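Inventory of a Kitchen, Second Pass

Last updated: 28 November 2022

The lease on the apartment in Stisberg ended at noon on the last day of November. The tenant had signed for the unit furnished, and the furnishings were recorded on a schedule that ran to 156 lines. Everything on the schedule stayed. Everything else was to be packed, given away or put down the chute.

She worked from the door inward. The hall took one evening. The bedroom took two, owing to the wardrobe, which had to be emptied from the top shelf down with a step stool that was itself line 17. The kitchen had been left for last.

The method was simple. Each item was brought to the table, checked against the schedule and assigned to a pile. Items on the schedule went back to the cupboard they had come from. Items not on the schedule went into a carton from Tolentino, the moving company, which had delivered the cartons flat along with a roll of tape and an invoice for 1,486. The deposit on the apartment was 300 less than that. She had done the subtraction more than once. 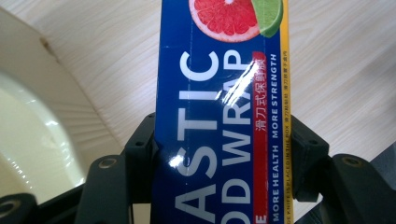
The drawer under the counter held consumables, and consumables were a gap in the schedule. It listed the drawer. It did not list baking paper, bags, string or film. Her predecessor had left all of these, and she had used them without much thought for three years. The box of plastic food wrap was blue, with half a grapefruit and a wedge of lime printed at one end, and the words MORE HEALTH MORE STRENGTH along the side. On the yellow stripe, in very small type, it said KNIFE IS PLACED IN THE BOX. She had never read that line before. For three years she had torn the film against the edge of the counter and used the pieces that resulted, most of them triangular.

She opened the flap. The cutter was inside, still in its sleeve. It clipped to the carton on the second try and slid from left to right with slight resistance. She pulled out a length of film, cut it, and got a rectangle.

This raised a question of classification. An item left by one tenant and used by the next was not on the schedule, so it did not belong to the landlord. It had not been bought by her either. The agent, a firm called Prerora, had supplied a sheet of guidance on such cases, and the sheet said that unlisted goods should be removed or agreed. It did not say with whom.

She put the box back in the drawer, with the cutter attached, and closed it. Then she opened it again and turned the box so the small print faced up.

By nine the counter was bare and the cartons were taped. She wiped the table twice, once with soap and once with water, working along the grain.

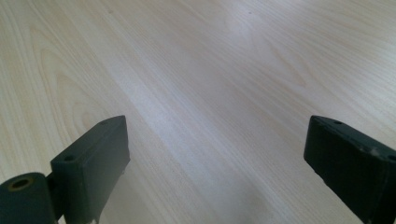

The table was line 88, described as "table, wood, good condition." There was a column for comments at check-out, with room for up to four words. She considered the column for some time - the schedule was in triplicate and had to be pressed hard - and wrote "as found." In the row for the drawer she wrote "see inside."

The keys to the Likano lock went in an envelope. She switched off the light over the stove, line 91, and carried the first carton down.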